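About the Kendirlow Film Society

The Kendirlow Film Society is a nonprofit membership organization devoted to the preservation, exhibition and study of motion pictures from the silent period through the end of the studio era. It presents screenings throughout the season, maintains a lending library and supports a modest program of print repair. Membership is open to all.

Our History

The Society grew out of a series of evening screenings arranged by Anselmo Muñoz and Sheila Yeoman in the lecture hall of the former Prosbridge Normal School. The first programs were shown on a single 16mm projector, with a pause at each reel change during which Ms. Yeoman read aloud from trade papers of the period. The reel-change readings proved popular and are still given, although the hall now has two projectors and no longer requires the interval.

In its early years the Society borrowed nearly everything it showed. This changed with the gift of the Peltonen Collection, which consists of 121 feature prints and 86 short subjects, together with lobby cards, pressbooks and a quantity of correspondence from regional theater managers. The collection is strongest in second features and backstage musicals — pictures that were seldom revived and in several cases survive only in shortened television versions. It remains the foundation of our programming.

Our Home

Screenings are held at the Bemudska Theatre, a former neighborhood house with 198 seats, a shallow stage and its original booth. The Society holds a long lease on the auditorium and the two rooms above it, which serve as the library and the repair room. The balcony is closed to the public. Patrons who need step-free access should use the side entrance, where an usher is on duty from half an hour before each program.

Our Programs

The regular season opens in October and is arranged by theme. Recent themes have included the working newspaper, the shipboard romance and the character actress. Each feature is preceded by a short subject and a spoken introduction, and printed notes are provided at the door. Films are shown complete, at the correct speed and in the correct shape, and silent pictures are accompanied at the piano by Gil-soo So.

The library may be used by members on screening days and by outside researchers by appointment. Pressbooks and correspondence are consulted on the premises. Duplicate stills and most books may be borrowed for one month. 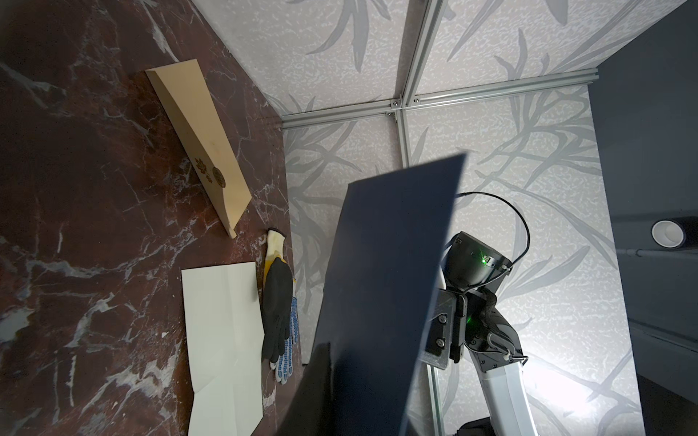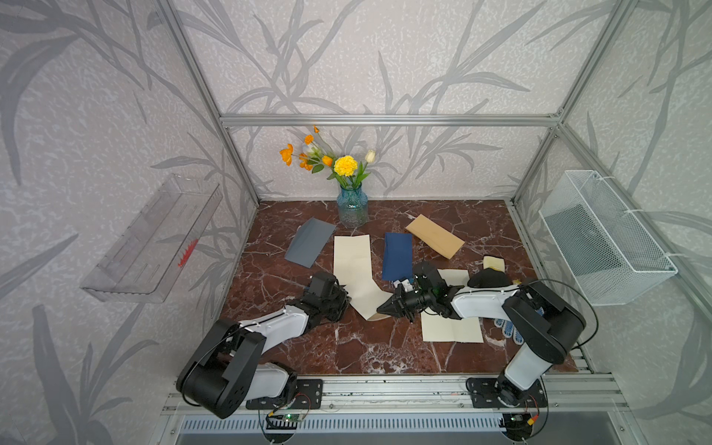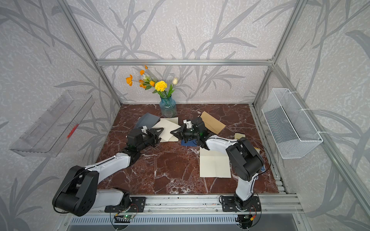
Writing to the Society after last season's closing program, Rigoberto Tello observed that he had seen the same musical on television many times and had never known there was a second verse to the title song. He added that the introductions could be shorter, that the piano could not, and that he hoped the Society would one day turn its attention to the serials, "all the chapters, in order, even the dull ones." A chapter play has accordingly been placed on the schedule, with one episode to be shown before each feature.

Governance and Support

The Society is governed by an elected board, of which Hanan Chidiac is the current president. Elections are held at the annual meeting, and any member in good standing for two years may be nominated. Operating costs are met by dues, admissions and individual gifts. The Society accepts donations of prints, posters and paper material, but asks that donors write before sending any film. Nitrate stock cannot be received at the theater under any circumstances — owners of such material will be referred to a suitable archive.

Membership forms are available at the box office on screening nights. Members receive reduced admission, library privileges and the printed season calendar.

Page last revised May 2023.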